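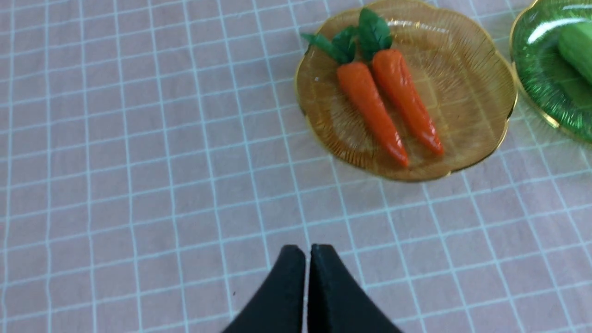 白いお皿しか持っていなかった私が、色つきの器にどっぷりはまるまで

戸棚の中が真っ白だった人間が、いまでは食卓の色で一日じゅう悩んでいます。蚤の市、ネットの落とし穴、盛りつけの失敗談まで、たっぷりお話しします。

2021年8月10日

うちの食器棚は、長いこと白一色でした。平皿も白、スープ皿も白、マグも白。一人暮らしを始めるときに母から「白なら何をのせても間違いないから」と言われて、そのまま素直に22年。割れたら同じ白を買い足し、引っ越しても白を包んで運び、人にもらった柄物はそっと棚の奥へ。いま思うと、柄物をくれた人たちには申し訳ないことをしました（叔母さん、あの青い鳥の小鉢、ちゃんと出してきましたよ！）。

きっかけはとても地味な話で、冬のあいだに風邪をこじらせて、毎日おかゆばかり食べていた時期があったんです。白いおかゆを白いお椀で、白い壁に向かって食べる。三日目の昼に、なんだかもう自分が何を食べているのかわからなくなってきて、ふと流しの下にあった赤い計量カップにおかゆをよそってみました。プラスチックの、取っ手のついたやつです。そしたら、おかゆがちゃんと食べものに見えたんですよね。梅干しものせました。おかわりもしました。

それが始まりで、治ってから最初に買ったのがガラスの小皿。濃い茶色で、直径は手のひらくらい。角砂糖をのせる以外に使い道が思いつかなかったのに、紅茶に砂糖を入れない私がそれを二枚買って帰りました。

パルティンコム（Paltincombe）に越してきてから、この癖はいよいよ本格的になりました。坂の多い小さな町で、駅前にはパン屋と薬局と、いつ開いているのかわからない釣具屋があるくらい。ところがこの町、古い器がやたらと出てくるんです。家じまいをする人が多いのか、昔の人がみんな器好きだったのか。玄関先に「ご自由に」と書いた段ボールが出ていて、のぞくと緑や紫のガラスがごろごろ入っていたりします。最初の秋、10月のことですが、雨のなかその箱を抱えて坂を上ったら底が抜けました。無事だったのは一枚だけで、その一枚はいまも歯ブラシ立ての受け皿として元気に働いています。

色の話を人に教わる

坂の途中にバービー（Burby）という古道具屋があります。店先に椅子が積んであって、奥に行くほど物が小さくなり、いちばん奥の棚はボタンと鍵と耳かきの世界。そこの店主がカラボ・マテブラさんです。私が黄色い皿と黄色い皿を両手に持って一生ものの決断みたいな顔をしていたら、レジの向こうから「それ、両方とも朝の色だよ」と声をかけてきました。

朝の色。なんのことかと思ったら、カラボさんは器を買うとき、いつ使うかで色を分けているのだそうです。黄色やだいだいは朝、緑は昼、青や紫は夜。理由を聞いたら「うちの台所の窓が東にあるから」とのこと。つまり朝日が入るので、黄色いガラスは朝がいちばんきれいに見える。理屈としてはものすごく個人的です。うちの台所の窓は北向きで、朝も昼もたいして変わりません。でも私はこの話がすっかり気に入ってしまい、その日は黄色い皿を両方買いました。

家に帰ってやってみると、北向きの窓にも時間はあるものですね。うちの場合、いちばん光がやわらかいのは夕方の四時すぎで、黄色い皿はその時間に出すと、はちみつみたいにとろんとした色になる。朝はちょっと麦茶っぽい。だからうちでは黄色はおやつの色になりました。こういうのは、自分の家でやってみないとわからないことで、みなさんのおうちではまた全然違うはずです。西日のきつい部屋なら紫が真っ黒に見えるかもしれないし、蛍光灯の下の緑はちょっとつらい（病院のお昼を思い出します）。

カラボさんからはもうひとつ、買う前に必ず白い紙を敷け、と教わりました。店の棚は木だったり黒い布だったりするので、ガラスの色がよくわからないんです。私はそれ以来、鞄に折りたたんだコピー用紙を入れています。蚤の市でさっと広げると、なんだか玄人っぽくて気分がいい。ただし風の日は飛びます。二回、知らない人に拾ってもらいました。 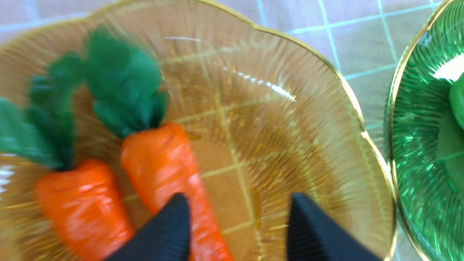 買いすぎの季節のこと

はまって半年ほどのころがいちばん危なかったです。夜中にドルレオ（Druleo）の中古品ページを開いて、眠くなるまで器の写真を眺めるのが日課になっていました。あれはよくない。夜の一時に見る器は全部きれいに見えますし、送料という概念も夜の一時にはありません。

いちばんの失敗は、深緑の大皿だと思って買ったものが、届いてみたら灰皿だったことです。寸法をちゃんと読まなかった私が悪い。たばこを置くくぼみまでついていて、写真ではそれが飾りに見えたんですよね。くやしいので、しばらく箸置きがわりにしていました。くぼみに箸がちょうどはまって、意外と具合がよかったんですけれど、遊びに来た弟に「なんで灰皿で飯食ってるの」と真顔で言われて、いまはベランダで多肉植物がのっています。

もうひとつ、セットで買うのもほどほどに、と言いたい。同じ皿が20枚という出品があって、一枚あたりの値段に目がくらんで買いました。うちは夫と私の二人暮らしです。20枚。夫は箱を見て何も言わずにお茶をいれに行きました。結局、近所に配り、職場に配り、配りきれなかった分は実家に送ったら、母から「白のほうが使いやすいのに」と電話がありました。ぶれない人です。

そんなこんなで、いまは自分なりの決まりを作っています。ひと月に買っていいのは3枚まで。同じ形はふたつまで。それから、家に帰って最初に何をのせるかが店先で言えないものは買わない。この最後のがよく効きます。「えーと、きれいだから……」しか出てこないときは、そっと棚に戻す。「明日の朝の桃！」とすぐ出てくるときは、もう財布を出しています。

盛りつけは、ほんとに失敗だらけ

色のある器の何が難しいかって、料理の色とけんかするところです。白い皿がどれだけ懐の深いやつだったか、離れてみてよくわかりました。

たとえばカレー。茶色いガラスの鉢に盛ると、境目がどこだかわからなくなります。暗い鉢の底からじゃがいもだけが浮かんでくる感じで、夫いわく「沼」。おいしいのに沼。青い皿にトマトソースのパスタをのせたときは、なんだか子どもの絵の具箱みたいになって、落ち着いて食べられませんでした。紫の皿にゆで卵は、黄身が妙に緑っぽく見えて食欲が一気に引きました。あれは二度とやりません。

反対に、やってみたらすごくよかった組み合わせもたくさんあります。緑の皿に塩もみのきゅうり。同じ色どうしでぼやけるかと思ったら、水っぽいものどうしが仲良くしている感じで、見た目からして涼しいんです。だいだい色の鉢にはにんじんのラペ。これも同系色ですね。黄色い皿にはとうもろこしごはんのおにぎり。こうやって並べてみると、どうも私は色を合わせるほうが好きみたいです。料理本では反対の色を差し色にしましょうとよく書いてあって、それを守ろうとしてさんざん失敗したので、もう開き直って同じ色でそろえています。ラペなんて、酢をきかせて、レーズンを少しと、炒ったくるみをぱらり。器のほうも料理のほうもだいだいで、テーブルに置くと夕焼けみたいでうれしくなっちゃう。

冷やっこだけは今でも白い皿です。何度も試したんですよ。緑もピンクも、金の縁のついたよそゆきのも。でもだめでした。豆腐は白い皿の上で静かにしていてほしい。あと、お刺身も私は白か、黒っぽい焼きもの。母が正しかったことがだんだん判明していくのがちょっと癪です。

下に敷くもののこと

さて、器にばかりお金を使っていると忘れがちなんですが、敷くものでまるで変わります。透ける器ならなおさらで、下の布の色がそのまま器の色にまざってくるんです。

最初に私は、生成りの麻なら間違いないだろうと思って、上等なのを一枚買いました（母の教えが抜けていませんね）。たしかに間違いはない。でもなんだか、よくできた喫茶店みたいで、よそよそしい。そこから紺のランチョンマット、ギンガムチェック、ビニールの花柄と、いろいろ遠回りをしました。紺は透ける器の色を全部飲みこみます。ビニールの花柄は花の主張が強すぎて、器がどこにあるか探すことになりました。ギンガムはかわいいけれど、うちのでこぼこした木のテーブルにかけると、線が曲がって目がちかちかする。

結局よく使っているのは、淡い色の、線が細い格子の布です。ちょっと地味かなというくらいのほうが、器をのせたときに両方がちゃんと見えます。アイロンは、私はもうかけません。洗って、濡れているうちに角を持ってばさっと振って、椅子の背に干しておしまい。しわなんて、お皿を並べてごはんがのったら気にする人はいませんよ。どうしても気になるお客さまの日は、霧吹きをして手のひらでのばします。乾くまでお茶でも飲んで待っていただいて。
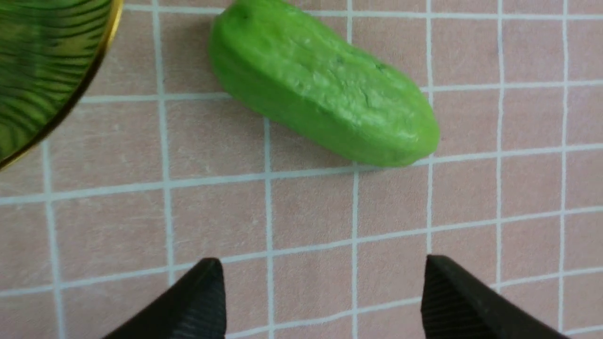
ついでに言うと、布は器より先に買わないほうがいいです。私は順番を間違えて、引き出しの中に使わない布がどっさりあります。手持ちの器のなかでいちばん出番の多いものをひとつ鞄に入れて布屋さんに行くのが確実で、店員さんに「ちょっとのせてみていいですか」と聞くと、たいてい面白がって一緒に選んでくれます。割らないようにタオルでくるんで行ってくださいね。

ネルの棚の前で

町の反対側、橋を渡ってすぐのところに、ネル（Nel）という小さな喫茶店があります。ここのことはどうしても書きたかった！　壁一面が食器棚になっていて、お客が自分で好きな器を選ぶんです。コーヒーを頼むと「カップはお好きなのを」と言われる。最初に行ったとき、私は選ぶのに時間がかかりすぎて、後ろに並んでいた人に先に行ってもらいました。二組も。

店をやっているヘルト・マトララさんは、もともと船の厨房にいた人で、船の上では器はとにかく割れない、滑らない、重なる、の世界だったそうです。灰色のメラミンの皿がずらり。陸に上がったらもう絶対に灰色の皿は使わないと決めていたんだよ、と笑っていました。そのわりに、棚の上のほうに一枚だけ灰色の皿が立てかけてあるので聞いてみたら、「それは売らないし貸さない」。そういう皿もあるんですね。

お客を見ていると、誰がどの器を選ぶかがだんだんわかってくるのだとか。急いでいる人は手前の棚から取るし、仕事の話をする人たちは色の濃いカップを避ける。小さい子は迷わず縁がひらひらしたお皿に手をのばすので、そういうのは下の段に並べてあるそうです。落としたらどうするんですかと聞いたら、「ほうきがある」とのことでした。じつに頼もしい。

私がヘルトさんのところで好きなのは、チーズトーストを頼むと添えてくれる小さなサラダです。葉っぱとラディッシュだけの、本当になんでもないサラダなんですけれど、選んだ皿に合わせて毎回ちょっとずつ中身を変えてくれます。赤い皿を選んだ日はラディッシュを抜いてきゅうりになっていました。気づいたときは嬉しくて、帰り道にさっそく赤い皿を探しに行ったほどです（見つかりませんでした。赤は本当に少ない）。

洗うのと、しまうのと

「色ガラスは手入れが大変でしょう」とよく言われます。うちはいたって雑です。食器洗い機には入れない、熱湯をいきなり注がない、それくらい。金の縁取りがあるものは電子レンジに絶対入れないでください。私は一度やりました。ぱちぱちっと火花が出て、慌てて扉を開けたら、縁のきれいな線がところどころ焦げて消えていました。スープはぬるいまま、皿は台なし。あの晩はふてくされて早く寝ました。金の線はスポンジの硬い面でこすっても薄くなるので、やわらかい面で、縁はなでるくらいにしています。

くもってきたら、ぬるま湯に酢を少したらして、しばらくつけておきます。夜のうちにつけて朝すすぐと、もう別の器みたい。ふきんは毛羽の出ない古いシーツを切ったのがいちばんで、新品の高いふきんより断然よく拭けます。ガラスに似せた樹脂の皿もうちには何枚かあって、これは軽いし割れないし、外に持って行くときに大活躍。ただ、細かい傷がつきやすいので、ガラスと重ねるのはやめました。

しまい方はまだ研究中です。重ねるときに間に紙を挟む派と、布を挟む派がいて、私は古い手ぬぐい派。でも本音を言えば、しまわないのがいちばんいい。しまった器は、ないのと同じになってしまうんですよね。うちでは食器棚の扉を外してしまいました。ほこりはかぶります。かぶるけれど、毎日使っていればかぶる暇がないので、ほこりが積もっている器は「最近使っていませんよ」のお知らせだと思うことにしています。

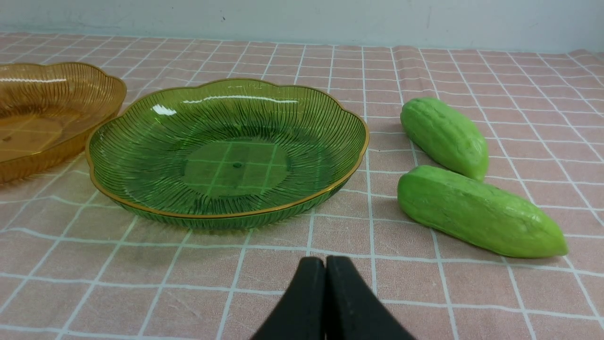
淡いピンクの格子クロスに、金の縁取りの緑の皿。花びらのように波打つ縁がかわいい

これから始める人へ、と編集部に言われたので

偉そうなことは何も言えないんですが、最初の一枚は小さいのがいいと思います。大皿は場所を取るし、失敗したときの気まずさも大きい。手のひらにのるくらいのを買って、ひとまずおやつを置いてみる。クッキー二枚でも、切ったりんごでも、薬でもいいんです（私の父は、私があげた水色の小皿に毎朝血圧の薬を出しています。飲み忘れが減ったと母が喜んでいました。皿は白がいいと言いつつ）。

色は、好きな服の色から選ぶと失敗する気がします。私は紺ばかり着るので紺の皿をたくさん買いましたが、着たい色と食べたい色はまるで別ものでした。それより、好きな飲みものや好きな果物の色のほうがあてになります。麦茶が好きなら琥珀色、ぶどうが好きなら紫。うちの夫はメロンソーダが好きで、緑の器ばかり使います。わかりやすい人です。

それから、できれば最初の一枚はお店で、手に持って買ってください。同じ黄色でも、厚みがあるものは重たい黄色に、薄いものは軽い黄色に見えます。縁を指でぐるっとなでて、欠けがないかも見る。目より指のほうが早く見つけてくれます。カラボさんの店みたいに、黙って長居させてくれるところが近くにあるといいですね。長居しすぎると椅子を勧められて、そのうち店番を頼まれますけど。私は先月、店番中に自分が狙っていた水差しを自分で人に売ってしまい、いまだに引きずっています。薄い桃色で、注ぎ口がすこし欠けていて、牛乳を入れたら絶対にかわいかったのに。

買っていったのは背の高い若い男の人で、何に使うんですかと聞いたら「じょうろです」と言っていました。窓辺のバジルに水をやるそうです。それもいいなあと思って、今週はじょうろになりそうな水差しを探しています。今月はもう2枚買ってしまったので、残りの枠はあとひとつ。パルティンコムの坂の上で段ボールを見かけた方、水差しがあったらぜひ編集部までご一報ください。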